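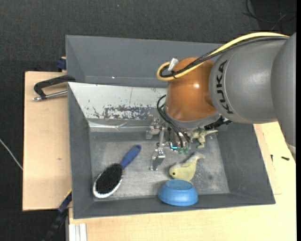 Unit 7: Comparing Grippers for Bin Picking

Reading before the lab: the chapter on grasp types, and the cell safety sheet. Bring both to the bench.

1. What the unit covers

Bin picking means taking single objects out of a container when their positions are not known ahead of time. The arm, the camera and the gripper all affect the result, and it is easy to blame the wrong one. In this unit the arm and the camera stay fixed and only the gripper changes. The two candidates are the Droder finger gripper and the Sondusside suction cup.

2. The objects

The test set is made of household items and toys. Each one is there for its shape.

Hairbrush. Long, with a thin handle and a wide pad. A finger gripper can close across the handle. When the bristles face up, suction has only the handle to work with, and the handle is narrow for a standard cup.

Bowl. Upside down, the base is the part to look at. It is flat and slightly recessed, so a cup has to fit inside the recess to seal. Fingers have little to hold unless they can reach the rim, and a bowl resting against a bin wall has part of its rim blocked.

Bird-shaped toy. Rounded, with a narrowing tail. Fingers can take it by the body or the tail. A grasp at the tail is far from the center of mass and the toy may swing when lifted.

Dinosaur figurine. Small, with thin parts. When it lies near a wall, check the clearance of the outer finger before anything else.

Objects may touch or overlap. If a bowl lies partly over a toy, lifting the toy first can drag the bowl. Write down the pick order the planner chose, even if the pick succeeds.

3. Cables and reach

The cables outside the wrist move with it. Allow slack for the full wrist rotation, but keep loops away from the bin walls. At the start of each session, jog the wrist slowly to both ends of its allowed range with the bin removed and watch the cable ties and connectors. Stop if anything pulls tight.

The clamps holding the bin are obstacles as well. They must be in the collision model. If you move a clamp, measure it again.

4. Procedure

Load the tool file for the gripper that is mounted. The weight and the tool center point differ between the two, and the wrong file gives a height error that looks like a camera fault.

Place the objects by hand, using the layout card. Leave the cell and close the gate.

Run the pick cycle. For every attempt, record the object, the planned grasp point and one outcome code: S for a successful pick and place, D for dropped, M for missed, C for a stop on contact.

After a D or an M, do not reset the bin. Let the next attempt start from wherever the objects ended up. After a C, call the lab assistant before restarting.

Change the gripper and repeat with the same layout cards.

5. Data from last November

You will compare your results with the Sumville log. It holds 3,249 attempts with the finger gripper and 3,093 with the suction cup. The totals are not equal, so use rates and never raw counts. Attempts with code C stay in the total.

The Sydorenko controller writes its time stamps at the end of a cycle, and the camera writes its own at the start. Match them by attempt number. Matching by time will shift some rows by one.

6. For the report

Give the success rate per object for each gripper, then overall. An overall rate alone hides the most useful result — a gripper can do well on the full set and still fail on one shape nearly every time.

Pick 2 failures and explain each from the log and the stored camera view. State whether the cause was grasp planning, reach, or the grip itself. If you cannot tell, say so and name the measurement that would have settled it.

Reports are due 15th August, through the course page. Attach the raw log as a separate file.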